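Haltard Twin Arm Kit: a review after the wrist fault

Posted May 7, 2019

I've had the Haltard two-arm kit bolted down in my workshop since February, and I love it. I'm saying that first because most of this review is about the day it went wrong, and I don't want anyone reading the middle and skipping the rest.

The kit is a pair of small tabletop arms with two-finger grippers and a camera on each wrist. Assembly took me two evenings. The manual is good, the screws are all the same size (thank you!), and the arms were mirroring my hand movements before I'd put the toolbox away. For a while I just handed toy bricks from one side to the other and grinned.

Then, at 273 hours on the run counter, the left wrist stopped listening. I was doing a slow handover, left to right, when the left arm held its position for a moment and then jumped to catch up with every command it had missed. It drove its fingers straight into the other gripper. The right arm did what it was told and kept pushing back. Both motors were whining by the time I got to the stop button, and the stop button is the first thing I'd complain about, because it hangs on a cord and mine had slid behind the bench.

No injuries, one chipped fingertip pad. But my hand had been in there a minute earlier moving a brick, and that bothered me for days.

I wrote to Haltard that night and got a reply from Bríd Foley in support, who asked for the log file and spotted the trouble quickly. The wrist connector had been working loose every time the arm folded back. When it dropped out, commands piled up in a queue, and when it made contact again the arm ran through the lot at full speed. She sent a locking connector and a firmware update that throws away stale commands. Both free, and the parcel took six days.

Gergely Vörös, who has the same kit over in Petemstead, had told me to test repairs with the grippers as close together as they'd go, on the grounds that a fault out in open space is easy to miss. So that's how I've been doing it, at 12 percent speed, with a small part held at the fingertips.

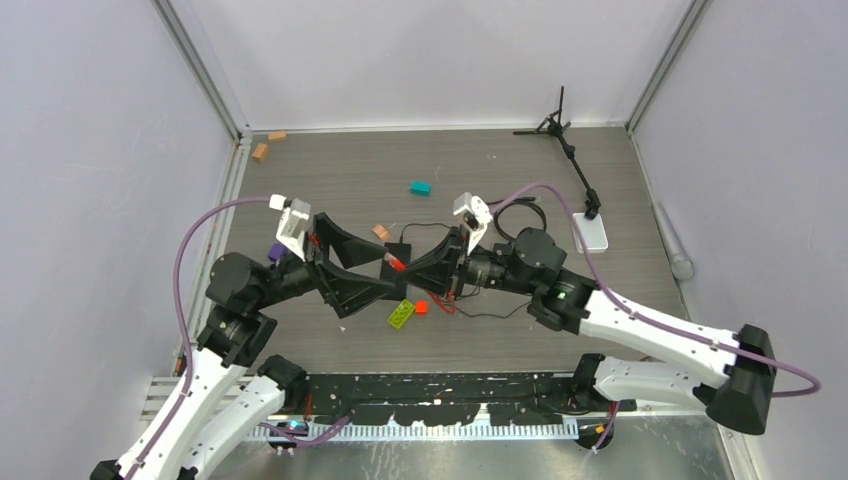

Close-quarters handover test, both grippers at the red part.

I've done 14 of these sessions now and haven't had a single jump. I also pulled the connector on purpose, twice, with nothing in the grippers and my hands well clear. Both times the arm stopped dead and stayed stopped until I reset it. Exactly what it should have done out of the box!

A few things if you're buying one. Ask which firmware it ships with. Screw the stop button to the front of the bench before you power anything up. And look at how your cables run when the arms are folded all the way in, as well as when they're stretched out. The manual only shows them stretched out.

Would I buy it again? Yes, tomorrow. The motion is lovely, the grip is gentle enough for fiddly little parts, and support treated me like a person with a real problem. I'm taking one star off for the queue bug, which should never have left the factory, and half of another for that silly cord.

Three and a half out of five, and I'll put the star back once the locking connector comes as standard.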